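Against the permanent tray

Last updated: May 7, 2018
Shares: 411 | Comments: 30

The usual advice for keeping a table or worktop in order is to put a tray on it. The small things go on the tray, the tray can be lifted for wiping, and the eye reads one object where it used to read several. I followed this advice for six years and recommended it to others. I now think it is half right, and that the missing half causes most of the trouble people report with it.

A tray does two jobs. It can be a carrier, in which case things rest on it while they are being moved or used. It can also be a store, in which case things live on it. The two jobs have different requirements. A carrier needs to be clear most of the time, or it can't carry. A store is full by definition. When one tray is asked to do both, the store wins, since full is a stable state and empty isn't.

Li-hua Lo put the opposite case to me at some length last August, when a group of us were setting out shared kitchens at Brernedach. Her view was that a tray with nothing on it is wasted area. She had measured the worktop there, a single run 830 mm deep, and objected to giving any part of it to a surface that sits on top of another surface. On area alone she was correct. A tray adds no capacity. It takes a patch of the table and raises it by the thickness of the tray.

What it adds is a boundary. An object on a plain grey table has a position but no status. It may have been put down for a moment or it may have been there since the previous meal, and a person coming in has no way of telling. The same object on a tray has been assigned to something. This is useful information and it costs very little.

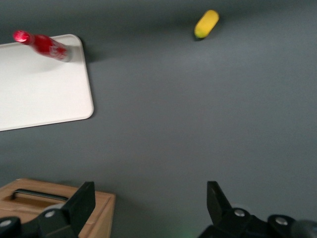 The difficulty begins with the edge. A boundary only works while both sides of it mean something, and in most households the table side loses its meaning within a short time. People learn that the tray is for small things, the tray fills, and the next small thing goes down beside it. The overflow is then treated as part of the tray. At Brernedach we had a sauce bottle, a salt cellar, two egg cups and a box of matches lined up along the outside of one rim for most of a month. Everyone I asked described them as being on the tray.

Szu-yu Lu, who shared that kitchen, proposed a bigger tray. We tried it. The larger size, sold by Heinonen, took in the bottle and the egg cups, and the rim then acquired a jar of mustard and a roll of tape. I regard this as the expected result. Increasing the size of a store doesn't alter the rate at which things arrive, and it makes the rate at which they leave slightly worse, as the things at the back are harder to see.

My own proposal is duller. The tray should be cleared every time the table is cleared, and nothing should be allowed to live on it. Whatever is on it at the end of a meal goes back to a cupboard, a fridge shelf or a bin. The tray itself stays out, bare, at one side of the table, where it is ready for the next thing.

Three objections have been made to this and they deserve an answer.

The first is labour. Putting a bottle away and taking it out again is two movements where leaving it would be none. I accept the figure but not the conclusion. Wiping round a bottle is also a movement, and a poor one, because it leaves a ring. Over a week of ordinary meals the two methods take much the same effort, and the clear table is cleaner.

The second objection concerns round things, and it came from Shu-fen Chien. She pointed out that a bottle on its side, a lemon or a cob of corn will move on a flat table if the table is knocked, and that a rim is the only thing that stops it. Her answer was to keep all such items on the tray permanently. Mine is that a bottle on its side is in the wrong attitude to begin with. A bottle has a base. If it is lying down, either it has fallen over or it has been put down by someone who was thinking about something else, and in both cases the remedy is to stand it up or put it away. For fruit and vegetables she has a better point. A bowl holds them more reliably than a low rim does, and I would use a bowl.

The third objection is that an empty tray looks unfinished. I have some sympathy with this. The catalogues never show one. In the Lundutano brochure that came through my door this spring, every tray had a candle, a plant and a pair of cups on it, and the effect was pleasant. But a catalogue tray has no work to do. A tray in use has to be judged by how quickly it can accept the next object, and one with a candle, a plant and two cups on it can't accept anything.

There is a related question of colour, to which I have given more thought than it probably needs. A white tray on a grey table is close to ideal. The contrast is enough to show the edge from across the room, and small bright items show up well on either surface. Red and yellow are particularly good in this respect. A dark tray on a dark table does the job badly, as the rim disappears in evening light and people put cups down half on and half off it. Wood on wood is worse. I have seen one kitchen where the tray and the table matched so closely that Ivana Farías, laying out supper, set a jug down across the rim and lost most of the water.
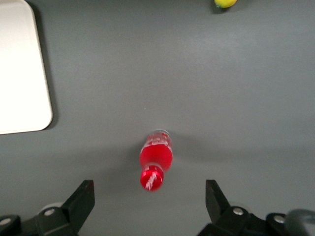
The tray clear, with a red bottle left lying on the table.

The arrangement also makes faults easier to find. With nothing stored on the tray, anything out of place is on the table by itself, and it takes a glance to see what needs doing. With a full tray, a single extra item is absorbed into the general group and may stay there for weeks. Su-chen Chu, who looks after the kitchens at Kidach and has more patience with other people's crockery than I do, calls this the difference between a mess and a job. One bottle on a bare table is a job. It can be finished in a few seconds by whoever comes in next.

She has kept to the cleared tray there since the winter. Her one amendment was to allow a single exception, the salt, on the grounds that it is wanted at every meal and that a rule which sends people to the cupboard for salt will be broken by everyone. I argued against it at the time – an exception for salt becomes one for pepper, and then for oil – but so far it has held. The pepper lives in the cupboard. The oil was found on the tray twice and was moved both times without discussion.

I would still start without the exception and add it only if people complain. A tray with one thing on it invites a second far more strongly than a bare one invites a first. Anyone trying this at home should take everything off the tray tonight, find a proper place for each item, and leave the tray where it is. Items for which no proper place can be found are a separate problem, and the tray was only hiding it.

30 comments

This site uses cookies to remember your settings. By continuing to read you accept their use.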